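Unit 5: Countertop Microwave Ovens
Household Equipment and Appliance Care
Handout for section 3
Instructor: Josefien Wuyts

Read before the lab. Bring the load calculation sheet from Unit 4. Questions on the sheet are due at the start of the lab period.

5.1 Scope

This unit covers countertop microwave ovens for home use: placement, the door and its latch, the control panel, simple heating tests, and routine cleaning. Over-the-range units and combination ovens with a convection fan are covered in Unit 7. Repair is outside the scope of the course. Students do not remove the outer case of any microwave oven, plugged in or not. The high-voltage capacitor can hold a charge after the cord is pulled.

5.2 Main parts

Cabinet. The outer shell, usually painted sheet metal. Vents are found on the sides, back, or bottom, depending on the model.

Cavity. The metal-lined cooking space. The walls reflect the microwaves back into the food. A damaged cavity lining is a reason to take the oven out of use.

Waveguide cover. A small panel on the inside wall of the cavity, often mica sheet. It keeps grease and steam out of the waveguide. It is wiped gently and never removed for cleaning.

Turntable, ring, and coupler. The turntable moves the food through areas of stronger and weaker heating. The roller ring supports it, and the coupler in the cavity floor drives it. If the plate rocks or stops, check that all parts are seated before looking for another cause.

Door. A frame, a window, and a metal screen with small holes. The holes are much smaller than the wavelength of the microwaves, which is 12.2 cm at 2,450 MHz. Visible light passes through the holes and the microwaves do not pass in any useful amount.

Control panel. Either two dials or a keypad with a display. The keypad type is used for the lab.

5.3 Placement

The oven sits on a flat, level surface that can carry its weight with the heaviest dish inside. The front feet must be fully on the counter. Clearance at the back, sides, and top follows the manual for the model. Where the manual is missing, the oven is not put into service until the figures have been found.

Cloth near the oven needs attention. Curtains, dish towels, and hanging covers can be drawn against a vent by the airflow. Keep them off the cabinet and out of the path of the exhaust air.

The cord runs straight to a grounded outlet. No extension cord. In the Tunstall kitchen, the microwave has its own branch circuit, and the kettle and toaster must stay on the other one. The breaker will trip if they share.

5.4 Door and interlocks

The door is the part most subject to wear. On most countertop ovens it is hinged on the left and opens from the right, beside the control panel. Some models have a push button that releases the latch, and others have a handle or a molded grip.

Two or more interlock switches are operated by the latch hooks. Opening the door opens the switches and stops microwave generation. A further monitor switch is arranged to blow the fuse if a primary interlock fails closed. The order in which the switches act is set by the latch position, so a bent hook or a loose latch board can cause faults that look electrical.

Door inspection, in order:

1. Look along the edge of the door for warping.
2. Check both hinges for play. Lift the free edge slightly. There should be no noticeable drop.
3. Check the latch hooks for cracks.
4. Wipe the seal surfaces and look for pitting, burns, or dried food.
5. Close the door. It should seat fully and stay closed without being held.
6. Open it again and confirm that the cavity light behaves as the manual states.

Record each item as pass or fail. A fail on items 1 through 5 takes the oven out of use.

5.5 Door position and cavity light

Three door states are used on the lab sheet: closed, ajar, and open. Closed means that both hooks are latched. Ajar means that the hooks are released but the door has moved only a short distance from the body. Open means that the cavity can be loaded freely.

The ajar state is easy to miss from across a room. Signs to check are a gap along the door edge and light in the cavity when no program has been entered.
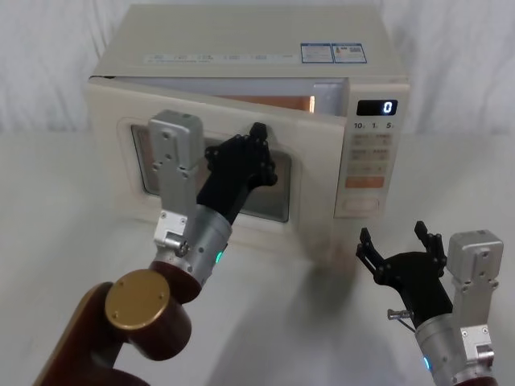
On many models the lamp comes on as soon as the latch is released and stays on until the door is closed again. A door left ajar overnight therefore shortens lamp life and uses a small amount of power. Some newer ovens switch the lamp off after a few minutes. Note which type you have.

The display is read separately from the door state. A zero or a clock reading usually means standby, but the manual decides. Remaining time on the display with the door ajar usually means an interrupted program, which may resume on Start once the door is closed. Press Stop/Clear first if you do not intend to continue.

5.6 Keypad entry

Keypads fall into two groups. Number keypads have the digits 0 to 9, and the time is typed directly. Increment keypads have keys for fixed steps, and each press adds one step. On an increment keypad with keys for 10 minutes, 1 minute, and 10 seconds, a time of 2 minutes 30 seconds takes two presses of the 1 minute key and three of the 10 second key. Key steps differ between models, so read the legend first.

Power level is entered before or after the time, depending on the model. If no level is entered, most ovens run at full power. Lower levels on ovens without an inverter are produced by switching the magnetron on and off, which can be heard as a change in the hum.

5.7 Water heating test

Purpose: to estimate the power delivered to a water load.

Use 1,000 g of water in a glass bowl. Starting temperature is 21 °C for this exercise. Stir, record the temperature, heat at full power for 120 seconds, stir again, and record at once.

P = (m × c × ΔT) / t
m in grams, c = 4.19 J/(g·K), t in seconds

Worked case. The Cedon unit raised the water by 13.1 K.

P = (1,000 × 4.19 × 13.1) / 120
P = 54,889 / 120
P = 457.4 W

The logged value is 458 W. The difference comes from rounding the temperature rise to one decimal before it was copied here. Do your own calculation with the unrounded readings.

The result will be lower than the rated output. Heat goes into the bowl and the air, and the magnetron needs a short time to start. The Nuta unit is tested with the same bowl so that the two results can be compared.

5.8 Cleaning

Unplug the oven. Take out the turntable and ring and wash them by hand. Wipe the cavity with a damp cloth and mild dish soap, then with clean water. Dried splatter is softened with a damp cloth left in place for 5 minutes. No steel wool, no oven cleaner, no scraper.

Clean the door seal last, with a fresh cloth. Wipe the keypad with a wrung-out cloth only. Leave rating plates and warning labels in place, and do not soak them.

5.9 To hand in

Door inspection sheet, both ovens.
Water test readings and calculation, with units.
A short note on keypad type and lamp behavior for each oven.

Reading for Unit 6: Vondton manual, section on dish materials and standing time.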